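20 May 2024
Notebook, Zandau cell, wrist-view policy, sorting task

Picking up from the March entries. The question is still whether relabeling the demonstrations by approach phase helps on thin, fragile items, or whether the gain we saw on the wooden blocks came from the blocks being easy. Moved to cookies for this set. They vary in height and surface, they are cheap, and they show damage right away.

Setup. Arm and gripper as before, wrist camera only, no overhead view given to the policy. Base checkpoint is Drirnia, fine-tuned on the same demonstrations in both arms of the comparison. The only difference is the labels: flat (one instruction per episode) against phased (approach, close, lift, place). Same seed, same number of steps. Learning rate left alone.

Task is transfer between the platter and the divided tin. Instructions name the item by type or color. A trial counts as a success if the item ends up fully inside a compartment, unbroken, with no second item moved out of place. Touching a divider is allowed. Bending one is logged but not failed.

Patterned tablecloth stays on. The plain mat used in March made segmentation too easy and the numbers did not carry over to the other table. 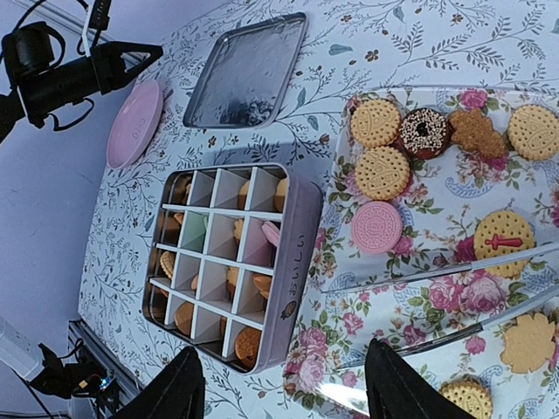

Wrist view, fingers at bottom. Tin with 4 x 4 divider at left, floral platter at right.

Two problems with this layout. First, the platter print. Pink and red roses under a pink sandwich cookie is about as hard as it gets for color-based instructions, and the attention maps for "pink" spread over the printed flowers in the flat-label model. The phased model does this too during approach, then narrows once the close label starts. I would not read much into the maps by themselves, but it agrees with where the fingers went.

Second, the reflective tray next to the tin. It picks up dark shapes from above. In the flat-label runs the arm paused over it 3 times with no target there. Did not see it with phased labels. Could be chance at this sample size.

Results. 60 trials per condition, item order shuffled, same list for both. Phased labels ahead on lift, no clear difference on place. Most place failures in both conditions are the same one: item is carried level, compartment opening is partly hidden by the near divider in the wrist view, and the release comes early. Labels will not fix that. Broken items: 7 with flat, 2 with phased. Sprinkles coming off the donut not counted as breakage.

The Prodard depth estimate was logged but not used. Checked a few episodes by hand and it reads badly on the tray, fine on the tin walls.

Grip force limit was lowered before the first trial and held there for both conditions. The March runs used the old limit, so the breakage numbers should not be compared with those – the success rates probably not either.

To do:
Repeat with the tray turned face down, everything else fixed.
Swap the platter for a plain one and rerun only the color instructions.
Try the Michalski release rule (hold until the opening has been in view for a set time) on the place phase.
Rename the log folders. Both conditions currently share a prefix and I mixed them up once already.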